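Speaker notes - Moisture in stored grain: sampling, probes and what the numbers mean
Skarnel growers' session, February
Speaker: Jana Diekmann

Slide 1. Start on time. Mention that the handout has the full tables, so there is no need to copy figures down.

Slide 2. The subject is moisture in flat-bottom bins after harvest. Drying itself was covered by Osvaldo Guimarães in the morning talk. Refer people to him for burner settings.

Slide 3. Target for wheat going into long storage is 13 percent. The average hides the problem. A bin can read on target at the hatch and carry a wet core under the fill point, where fines collect and air moves slowly.

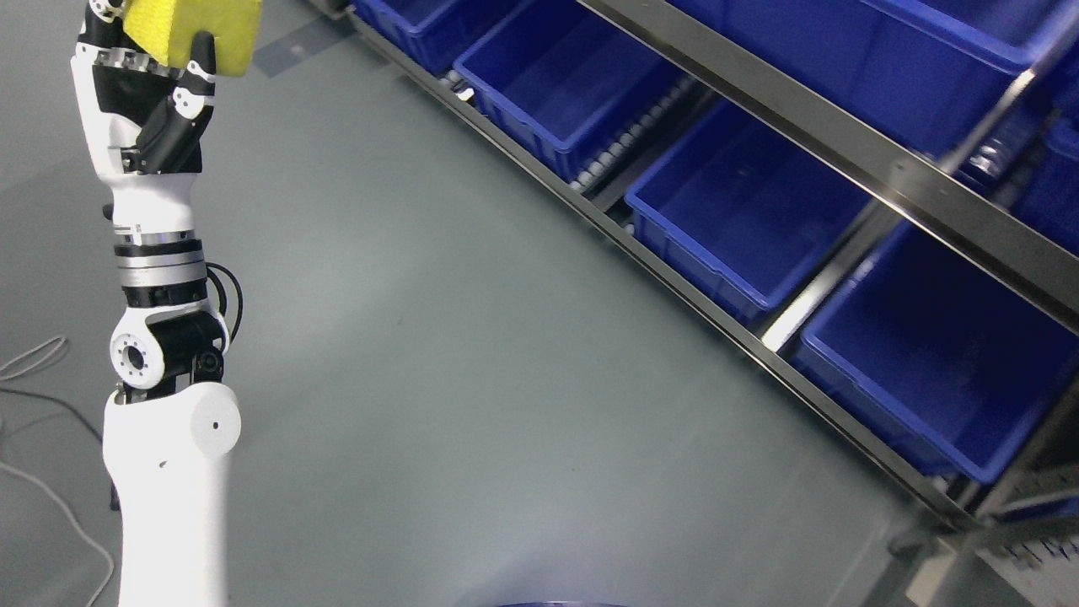 Fines should be drawn off early. Pull the center core, let the peak drop to a shallow cone, and level what remains. On the Troddale bins this was done once after filling and again before the cold weather. Say that the grain drawn off went to feed.

Slide 4. Sampling. Probe at 4 points per bin, one of them at the center. Keep the samples separate until each has been read. Mixing them first gives a single tidy number and loses the wet spot.

Seal samples in bags with little air space. Let cold grain come up to room temperature in the bag before metering.

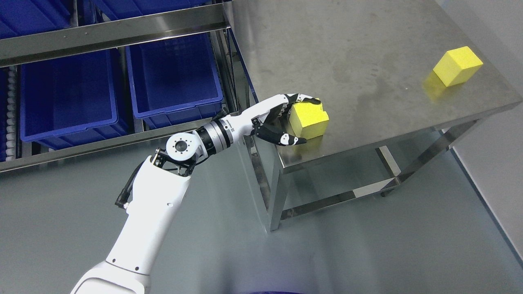

Cube on a steel table, held between fingers and thumb

Slide 5. Meters. Capacitance meters drift with temperature and with test weight. Check each one against an oven sample at the start of the season and write the offset on tape on the case. The Hikska sheet in the handout has a column for this.

Expected at this point: 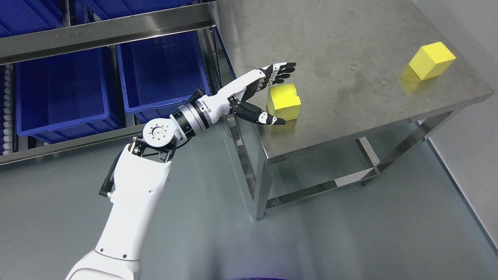 Can the bin cables replace hand probing?
Cables show temperature trends well, but they read only the grain next to them. Keep probing by hand, at least until the bin is cooled and stable.

Slide 6. Aeration. Fan run time depends on airflow per bushel, so a 2000 bushel bin and a larger one with the same fan will not cool at the same rate. Track the cooling front by the temperature at the exhaust side - the clock is a poor guide.
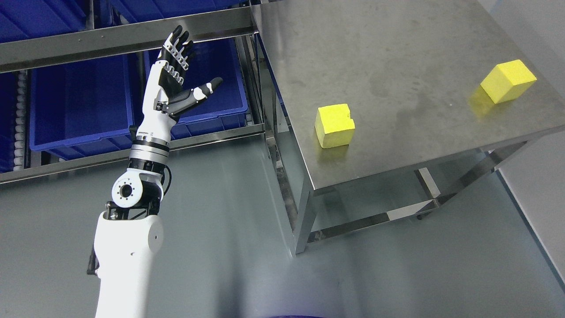
Stop the fan when the exhaust air matches the grain target, then cover the inlet. An open inlet pulls damp air through on windy days and undoes part of the work.

Slide 7. Records. One line per visit: bin, depth, reading, offset, fan hours. The Riquelme site kept its log on paper at the bin door, which is fine if it gets copied.

Leave the contact slide up. Questions until 11:30, then hand back to the chair.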